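Skip to content
Home | Methods | Robots | Datasets | Glossary | Log in

This site uses cookies to remember your reading settings. Accept | Manage

Tostell method

The Tostell method is a way of training a two-armed robot to place one object into or beside another when the space between them is tight. It belongs to the family of imitation learning methods, in which a control policy is fitted to recordings of a person steering the robot. Its main feature is a second training pass that uses only the last part of each recording, the part in which the held object comes close to its target.

The method was developed at the Hireck laboratory and takes its name from the software package in which it first appeared. It is mostly cited for its results on the cup and holder task, a tabletop test in which plastic cups have to be put into a narrow upright container.

Background

Policies trained by imitation often do well while an arm is moving through open space and poorly at the moment of contact. One cause is the makeup of the training data. In a typical recording, most of the time is spent reaching, lifting and carrying. The final few centimeters take up a small share of the recording, so they carry little weight when the policy is fitted. A policy can reach a low average error and still miss the opening of a container by the width of its rim.

Earlier work at Hireck tried to fix this by slowing the operator down near the target. The recordings became longer, but operators began to pause and hover, and the trained policies copied the pauses. The Tostell method leaves the operator's speed alone and changes how the recordings are used.

Cup and holder task

The task uses a table covered with a black cloth, a wire-mesh cylindrical holder of the kind used for pens, and tapered plastic cups. The robot has two arms, each with a black gripper. One arm carries the cup. The other has no part in the placement and is left open and low over the table, but its joint readings are still given to the policy as input.

The task is treated as hard for two reasons. The cups are wider at the top than at the bottom, so a cup that enters at a slant can catch on the rim of the holder. A cup already standing in the holder also takes up much of the opening, and the second cup has to go down beside it or into it.
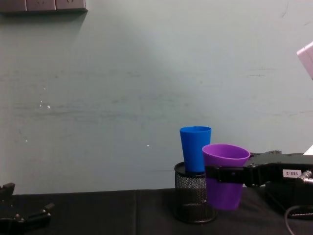
J. Backlund

In the two-cup version, the blue cup is in the holder first and the purple cup is the one carried. The gripper holds the purple cup around its middle, with the open end up. The policy receives the camera views, the joint positions of both arms and the gripper opening. It is not told where the holder stands.

Procedure

Training has two passes. In the first, the policy is fitted to all recordings from start to finish in the usual way. This gives it a general idea of the whole movement.

In the second pass, each recording is cut. The cut point is found from the motion of the carrying arm: the software looks for the last moment at which the arm's sideways speed drops below a set limit and stays there until release. Everything before that moment is dropped. The policy is then fitted again on the remaining pieces, at a lower learning rate, with some full recordings mixed in so that it does not forget how to reach and carry.

No labels are added by hand, and no force sensor is needed. The speed limit has to be chosen for each type of arm. The Hireck group set it by trial on a small number of recordings and kept it fixed for all later tests.

A further step, called rim shift, is optional. It moves the camera view by a small random amount during the second pass and corrects the target motion to match. This is meant to keep the policy from learning one exact position of the holder on the table.

Results

The published test used 186 recordings of the two-cup task. The trained policy was then run on trials in which the holder was moved to a new spot each time. A trial was scored as a success if the carried cup stood in the holder after release and the holder was still upright.

With the first pass alone, the policy succeeded in 38 percent of trials. With both passes and rim shift, the same policy design succeeded in 98 percent. Most of the gain came from the second pass. Rim shift mattered mainly when the holder was close to the edge of the area covered by the recordings.
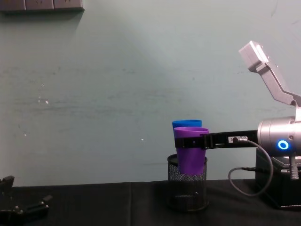

Does the second pass make the robot slower?
Placement takes the same time as with the first pass alone, as the method does not change the speed at which the recorded motions are played to the policy.

The remaining failures were of one kind. The carried cup touched the rim of the standing cup, tipped, and was released before it had settled. The policy does not try again after a release, so each of these counted as a failed trial.

A group at Jotora repeated the test with different arms and a stiffer gripper. Their gain from the second pass was smaller. They put the difference down to the stiff gripper, which does not let the cup turn slightly when it meets the rim. They also found that the method gave no benefit on a cloth folding task, where there is no clear final approach to cut out.

Limits

The method assumes that the hard part of a task comes at the end. In tasks with several contacts, such as placing a cup and then pressing it down, the cut point may fall after the first contact and leave it out of the second pass. Version 9 of the software allows more than one cut per recording, but no results with this setting have been published.

The method also depends on steady operators. If the arm is stopped and started many times near the target, the speed rule may choose a point too close to the release, and the second pass then has very little to learn from.

A further criticism concerns the test itself. The cup and holder task uses one type of holder against a plain wall, and it is not known how much of the result would carry over to a crowded table.

Software

The Tostell package contains the cutting tool, the training code and the rim shift module. The recordings from the two-cup task are offered as a separate download. The cutting tool can be used by itself on recordings made with other robots, provided the joint positions were saved with time stamps.

Page last edited 29th January

Related articles
Imitation learning
Two-arm teleoperation
Cup and holder task
Rim shift
Cut point selection
Jotora replication study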